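Skadisham Hall Users, notes from the May get-together

I said I'd type these up, so blame me for the spelling! Twelve of us came, and Sofia Cunha took the chair.

Hire charges first. We've got 437 pounds in the kitty and the new boiler will be up to 2,000, so we went round and round on that one. Agreed in the end to put the evening rate up to 10 pounds an hour.

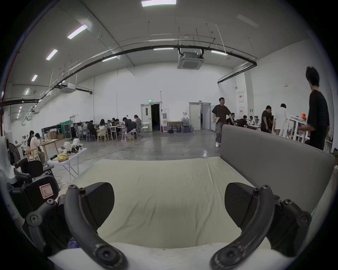

Then the Pandport coach trip (my favourite bit). Sofia will ring Henriques for a price, and I'm doing the poster.

Tea urn still leaking. Carried over to next time.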